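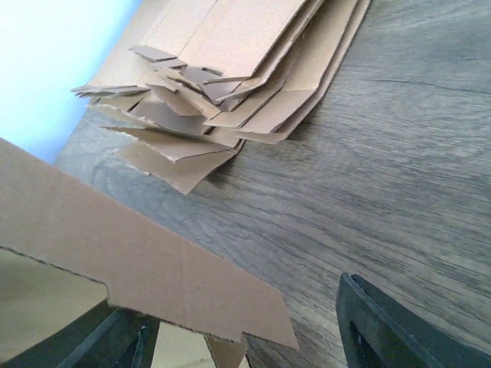
Cardboard flattening is the practice of opening and collapsing used corrugated boxes so that they can be stored, bundled and collected for recycling. It is carried out in homes, shops, offices and warehouses, and in many towns it is a condition of curbside pickup.

Material

Corrugated board consists of a wavy inner sheet, called the fluting or medium, glued between two flat outer sheets called liners. Most boxes are kraft brown, though bleached and printed liners are also common. A cut made with a blade leaves the fluting largely closed, while a tear usually separates the liners from the medium and exposes paler fibers along the ripped side. Board bends most easily along its factory fold lines and along the direction of the flutes.

Methods

The usual method is to slit the tape on the top and bottom seams, fold the flaps outward and press the box flat along its existing creases. Boxes too large for the bin are cut or torn into panels. Tearing requires no tools but produces uneven pieces, narrow strips and loose slivers, which tend to slide out of a stack. Sorting by size, with wide panels at the bottom and scraps laid between them, makes a steadier pile. Packing tape, plastic film and foam inserts are removed at this stage. Staples are generally accepted by mills, which separate them during pulping.

Local rules

Requirements differ from place to place. In Norkley, bundles may measure up to 50 inches on the longest side and must be tied with string. Oltadlow accepts untied board in a lidded cart and asks residents to keep it dry, as soaked board is heavier and is often rejected at the sorting line. Greasy board is excluded in both towns — clean portions of a food box may be torn off and included.

Reuse

Flattened board is also kept for other purposes, including garden mulch, floor protection during painting, and craft and model work. In "The Folded Box," Ishbel Swanson describes torn board as better suited than cut board to papier-mâché, as glue enters the open fibers more readily. Alistair McIver has recommended that schools store large panels upright and small scraps in a shallow tray.

See also: Corrugated fiberboard; Paper recycling; Baling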